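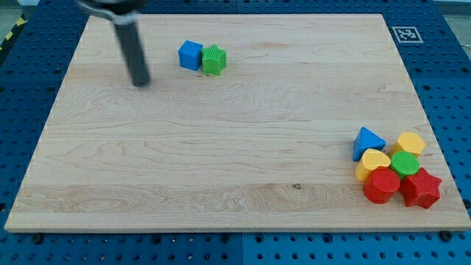
Fig. 1. Cylindrical finger over the maple board, with one pair of blocks and one cluster of six.

Nassoro Magesa
March

Notes for Session 3: Comparing Fingers and Controllers on the Block Board

Read these before you come to the lab. The handout from Session 2 covers arm startup and the stop button, and none of that is repeated.

1. What we are comparing

Two fingers and two controllers. The first finger is the long cylindrical one with the rounded tip, shown in Fig. 1. The second is the flat paddle you used last time. The controllers are Tasent, which sends position targets, and Stistia, which sends velocities and corrects them as it goes. Each group runs all the pairings on the same board.

2. The task

The command is always a short sentence about blocks, such as "move the blue cube to the left side" or "separate the red star from the red cylinder." The arm may only push. Lifting is not part of this lab.

Two kinds of start matter. In a pair start, two blocks touch and have open board around them, like the blue cube and green star in Fig. 1. In a cluster start, the target is packed in with others. Look at the green cylinder in the figure: the red cylinder and red star are in contact with it, and the yellow pieces are close behind. A straight push on any one of these is likely to move its neighbors too. Note also that this cluster sits near the right edge of the board, which limits how far you can push in that direction.

3. Results from last term

Renato Benítez ran the full set and logged 2,114 trials. Of these, 1,307 were pair starts and the rest were cluster starts. He stopped using the paddle on tight clusters partway through, so his cluster numbers for the two fingers are not a fair comparison. Do not quote them as one in your report. There were 696 trials marked "neighbor moved," meaning a block that was not named in the command shifted by more than its own width.

The round tip slips off corners. It does this most on the cube when the contact point is far from the middle of a face. The paddle holds a face better but needs more room to get in.

4. Camera

The overhead camera finds the board from the square black-and-white tags on the blue table. Leave the tags flat and keep your sleeves off them. If Prosa, the logging program, reports a lost tag, stop the run and repeat it with the same start.

5. What to record

Finger, controller, start type, command as typed, and result. Results are "done," "neighbor moved," or "gave up." Write down the contact point in words (middle of face, near corner, star point). Save a still before the first push.

6. For your report

Two pages. Say which finger you would choose for pair starts and which for cluster starts, and give your counts. If the controller made more difference than the finger, say so and show the trials. Chapter 4 of the Kariuki notes has the contact equations if you want them, but they are not required.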